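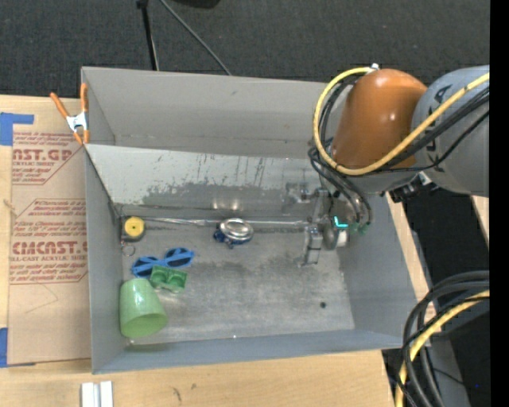

Search posts
Search

Pratex bin picking, notes from March. Short thread on the regrasp rule and what it did to our success rate.

12 replies · 41 shares

Task: clear a metal bin of mixed household objects, one at a time. Single arm, two cameras, no object models. The policy proposes a grasp and a confidence score. Until now we executed the top proposal regardless.

Thin items are the problem. A ring or a long strip lying flat on bare metal gives the fingers almost nothing to get under, and shiny surfaces reflect the gripper back at the camera. Depth is poor in exactly those patches.

9 shares

New rule from Oratile Mabaso: if confidence is low, push first. The finger goes down to the floor of the bin and sweeps a short distance, then the policy looks again. One push per attempt – no loops.

We ran 300 attempts with the rule and 300 without, same object pool, layouts shuffled by hand. Successful picks went from 193 to 200 overall. That is a small gain and I would not defend it alone.

Split by object type it looks different. Nearly all of the gain is in flat items near a wall. Cups and sunglasses did not move. Tape measures got slightly worse, and we don't know why yet.

6 shares · 3 replies

Cost: 14 extra minutes over the full set. Acceptable for us, probably not for a packing line.

Pravesh Ngubane asked about the sloping panel. It stays in. Objects slide down and collect at its foot, so the hard cases come up more often – useful for testing, bad for the headline number.

Next: same protocol with the push direction learned instead of fixed. Yuxi Meng is writing that part now.

We use cookies to improve your experience. Accept · Manage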